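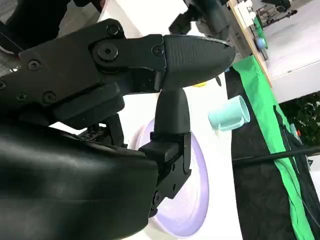
Grunetti workshop publishes results of shared gripper build, and advises against copying it just yet

UKINE, March 18, 2021 - The Grunetti shared workshop today released the drawings, parts list and test log for Skeltix, a two-fingered gripper and arm put together by members on the workshop's own benches. The group is also releasing its doubts, which take up more pages than the drawings.

Skeltix was started to answer a simple question: can a home-built arm clear a table of light plastic cups and plates without someone standing over it? After 165 logged attempts, the workshop's answer is "not well enough to bother".

The fingers are flat black plates held together with bolts, each ending in a black tip. The upper tip tapers to a point and has a fine matte grip texture. Members went through nine shapes of tip before settling on the present pair, and the log does not show that the ninth is much better than the fourth. A cup lying on its side remains the hardest thing on the table. Plates are easier when the rim stands clear of the surface, and a poor bet when it does not.

"We have seen a good many videos of home robots tidying up, and very few of them show the first hour," the workshop said in a statement. "Our log includes the first hour. Most of it is spent tightening bolts."

The build took eight months of evenings. Bolts at the finger joints worked free often enough that checking them is now step 2 of the start-up sheet, straight after the stop button. The wrist camera helps with lining up, but the gripper's own fingers hide a fair part of what it is meant to pick up, and the workshop has found no cheap way round this.

Grunetti also questions the claim, common among kit sellers, that a project of this sort pays for itself in saved time. By its own reckoning Skeltix has saved none. Those who want to learn about motors, wiring and patience may find it worthwhile - those who want a clear table should use their hands.

A second version is planned with the Galang makers' group, which will repeat the tests on its own benches in May using the same cups and plates. If its figures turn out better, Grunetti will publish them next to its own. If they are worse, it will do the same.

The files are free to download from the Grunetti website. Printed copies of the test log can be had at the workshop desk for the cost of the paper.

ENDS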